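About us

Koval Home Care is a small company for laundry, folding and tidying in Jandthorpe. We come to your house, we take care of the clothes and the soft things, and we leave the rooms in order. This page tells you who we are, how we work and what you can expect from us.

How we started

My name is Maeve Corrigan and I run the company together with my husband. Our first customers were a family two streets away. The mother was recovering after an operation and she asked if I could come for an hour to fold the washing. I came on Wednesday, May 13, 2020, and I folded on her sofa, as the table was full of school books. After one month I had four families, and in July we rented the room in Dradeo Yard where we still keep our office and our ironing boards.

Today we are a team of 15 people. Most of them work part-time and live in Jandthorpe or in the villages near it. Some had worked before in hotels, one was a tailor, and several had only folded clothes for their own children, what is also good experience. Every new colleague goes for two weeks with somebody from the team before visiting a house alone.

What we do

Our main service is the folding visit. You wash and dry the clothes as you normally do, and we come to sort, fold and put away. We also do ironing, changing of beds, arranging of wardrobes and the seasonal exchange, when the winter clothes go up and the summer clothes come down. If you like, we can take the washing to our place and return it the next day, but the majority of customers prefer that the clothes stay at home.

We do not do windows, gardens or carpets. We are asked for this often and we are sorry to say no. For carpets we can give you the telephone number of Himier, a firm in the same yard, with whom we are on friendly terms.

How we work in the living room

Many people imagine that folding needs a big table. In most homes the clothes are waiting on the sofa, and we have learned to work there also. A wide seat or a corner section is a good surface if you treat it with some respect. Before we begin we look whether the cushion is clean and dry, and we move blankets and toys to one side. The back cushions stay where they are. A customer has chosen how her sofa should look, and when we finish it should look the same.

We take one piece at a time. It is laid flat, the creases are smoothed with the hand from the middle to the outside, and only then comes the first fold. Pieces with elastic need more patience. The waistband pulls the fabric together and makes small waves, so we straighten the waistband first and let the rest follow. If there is a stripe or a border, we use it as a line for the fold. A bright red piece on a light grey seat is easy to see and to line up, while grey socks on the same seat can cost you some minutes.
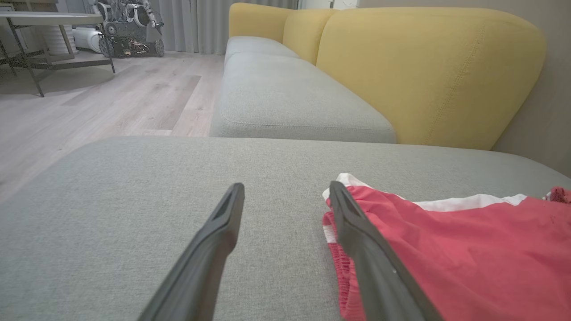
Our rules in your home

We take off our shoes at the door, or we wear covers if you prefer this.

We do not open drawers which you have not shown us. On the first visit we walk with you through the rooms and write down where each thing has its place. This list stays in a folder in our office and you can change it whenever you want.

We do not throw anything away. A sock without its partner goes in a small cotton bag, and the bag stays with you.

If we find coins, keys or papers in a pocket, we put them on the kitchen table or another place that you choose.

If we damage something, we tell you the same day. We are insured, but we prefer to speak with you first and find a solution between us.

Where we work

We visit houses and flats in Jandthorpe and up to 20 minutes by car from the centre. If you live further away, please ask us, it depends on the day and on who is free. Last year we made roughly 4000 visits, and the greater part of them were to families who have been with us from the beginning.

The price is by the hour and the shortest visit is one hour. There is no contract to sign. You can stop when you want, we only ask that you tell us 2 days before, so that your hour can be given to another family.

How to reach us

The office is open in the mornings from Monday to Friday. In the afternoon we are in the houses and the telephone is answered by a machine, but we listen to the messages every evening and call back. You can also come to Dradeo Yard, the green door beside the bicycle shop. Please ring the bell two times, the ironing room is at the back and we do not always hear the first one.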